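Re: [fanow-users] Table clearing kit, anyone past the trial stage?
From: Prokura test bench
To: fanow-users

View from the head camera, plate and bag task, start position.

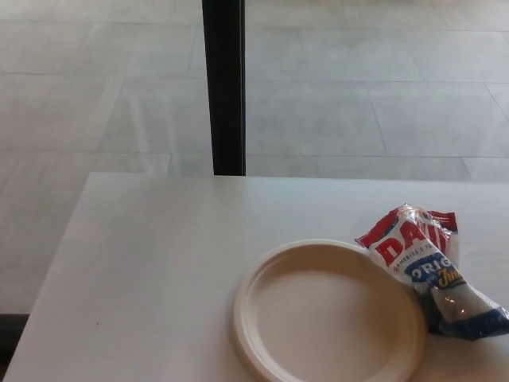

Fig. 1. Disposable plate and crumpled snack bag on the white table, touching.

> We have the Zudalwood table clearing kit on a trial licence
> and need to decide by September. The rigid items are fine.
> Does it cope with wrappers and thin plates, or should we
> budget for the suction head as well?

We ran the kit on the Fanow base with the standard two-finger hand, 20 runs per layout, software as shipped. Notes on the layout in Fig. 1:

1. Segmentation. The plate is pale and so is the table. With the default contrast setting the plate mask lost part of its rim in most runs. Setting edge_gain to 700 fixed this. Values over 1000 start to pick up grout lines in the floor tiles beyond the table, so set the table boundary first.

2. Overlap. The plate edge lies slightly over the bottom of the bag. The planner wants to take the largest item first and drags the bag along with it. Switching the order to "soft first" helped, though the bag then sometimes nudges the plate – tolerable if there is free table on the other side.

3. Film. Glossy creases upset the depth data. The kit fills the holes by averaging, and the grasp point ends up too high. We take the point from the colour image and let the hand close on contact. The printed part of the bag gives a steadier result than the more transparent end.

4. Plate pick-up. The fingers need a rim to get under. On a flat-lying plate the kit slides it to the table edge first, which is slow but works.

On the suction head: we had the Tripathi one on loan. Good on the flat centre of a plate, poor on wrinkled film. It would not replace the fingers, and changing heads mid-task costs almost 20 seconds.

The log buffer holds 2000 events and overwrites without warning. Export between layouts.

I can send the config file off list. Still open on our side: whether the boundary setting survives a firmware update.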